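How Long Does a Sourdough Starter Take to Wake Up?
Year 11 Biology, Extended Student Project
Final report, handed in 6th July

Why I picked this

My family has kept a sourdough starter for as long as I can remember. Its name is Sebastian, it lives in a pickle jar at the back of the fridge, and it gets fed whenever somebody remembers (not often!). Every time we want a loaf there's the same argument at home over how long Sebastian needs on the bench before he's ready to bake with. Mum says overnight. My brother says two feeds. I wanted a real answer, and when the project list said "any living system you can measure at home", I had my topic before the end of the lesson.

My question was: does the type of flour change how quickly a refrigerated starter becomes active again?

Background

A sourdough starter is flour and water with a mixed population of wild yeasts and lactic acid bacteria living in it. The yeasts make carbon dioxide, which gets trapped in the dough and makes it rise. The bacteria make acids, and those give the sour flavour. In the fridge everything slows right down but doesn't die. Once the jar warms up and there's fresh flour, the microbes start feeding and multiplying again, and the mixture climbs up the side of the jar.

Wholemeal and rye flours still have the bran in them, so they carry more minerals and more enzymes than white flour. The enzymes break starch into sugars the yeast can use. My hypothesis was that rye would be fastest, wholemeal second and white last.

Method

I split Sebastian into 3 lots, one for each flour. The white and wholemeal came from the supermarket, and the rye was a stoneground bag from the Womimau growers' market. Each lot went into identical straight-sided jars, with equal weights of starter, flour and water, and a rubber band around the outside to mark the starting level. All the jars sat together on the same shelf in our laundry, which holds its temperature better than the kitchen does.

I measured the height of the mixture with a ruler every half hour until it had doubled, then kept going until it began to sink. I ran the whole thing over and over through May, putting the jars back in the fridge for a week between runs. By the end I had 671 height readings in my notebook, and flour in places flour should never be.

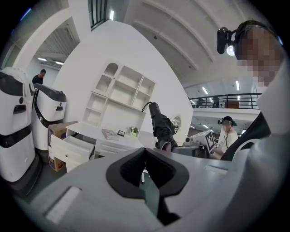

Does a starter have to double in height before it can be used for bread?
Doubling is a handy sign that the yeast is producing plenty of gas, but a very wet starter can be quite active and still rise less, as the bubbles escape through the top. For this project I kept the water the same in every jar so that doubling was a fair test.

Results

Rye won, and it wasn't close! In every run the rye jar was the first to double, usually while the white jar was only starting to show bubbles along the glass. Wholemeal came second in all runs except one, when it tied with white. I think I packed that jar too firmly, but I've left the result in.

What I didn't expect was what happened afterwards. The rye jar peaked early and then sank quickly, while the white jar took its time and stayed near its peak for much longer. If you were baking and got called away for an hour, the white starter would be far more forgiving. My graph shows this really clearly, with the rye line as a sharp hill and the white line as a long flat one.

The smell changed too. Rye went fruity and then sharp, a bit like cider. White smelled like plain yoghurt the whole way through. I didn't have a way of measuring smell so it isn't in the graph, but I wrote it down each time.

Discussion

My hypothesis was supported for rye, and mostly supported for wholemeal. The extra enzymes and minerals are a likely explanation, although stoneground rye may also bring more wild yeast of its own. I can't separate those two with this method. To do that I'd need to heat-treat some of the rye first and compare.

The biggest weakness was overnight. I do sleep, so there are gaps in a couple of the early runs. Also, the flours soaked up different amounts of water. The rye mix was much stiffer, and a stiff mix holds its bubbles better, so some of the difference in height could come from texture.

If I did it again I'd borrow a second starter from another household, as all my results come from one jar's descendants and Sebastian might just really like rye.

Acknowledgements and materials

Thanks to my family for giving up the laundry shelf, and for eating a truly heroic number of pancakes made from the discard. Ruler readings, run sheets and the full graph are in the appendix.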